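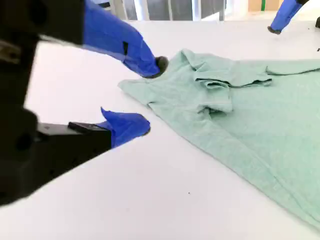 TOLVILLE, Jul 30, 2019 – I've folded a lot of shirts this year, and I haven't touched most of them. I do it by remote control, with a pair of robot arms copying whatever my hands do, and from today we're letting other people have a go (and take the results home with them).

I'm Roscoe Sorensen and I run the teaching bench at Standodine. We're releasing the first Favico set, 1668 demonstrations of two-armed work with clothes, every one of them steered by a person. You can use it free of charge for research and teaching.

Shirts are a pig of a job for a robot! A box is the same box wherever you put it down, but a shirt lands differently each time, with a sleeve tucked under or the collar in a lump, and you have to sort that out before you can even think about folding. So we show the arms how we'd do it. Pinch a corner, pull it straight, let go, try again if it slips. We've left the slips in, by the way, and the second tries as well. My colleague Ignacio Lindgren wanted them out at first and we argued over it for most of December, but he's come round.

"I kept cutting the bits where I'd fumbled a hem, and then the arms had no idea what to do when they fumbled one themselves," says Ignacio. "Now I just carry on and fix it, same as I would at home."

You don't need to be an engineer to be good at this. Our quickest operator came to us from a dry cleaner's, and she had the knack of the hand controls before lunch on her first day – I took a fortnight, and I built half of them.

Next up is Mughal, our bigger set, where we're aiming for 3000 demonstrations and adding towels, trousers and (heaven help us) fitted sheets. We've got 100 places for guest operators at the Tolville workshop. Sessions last 2 hours, tea included, and we'll show you everything on the day.

To book a place or ask for the Favico files, write to Roscoe Sorensen at Standodine, Tolville.

ENDS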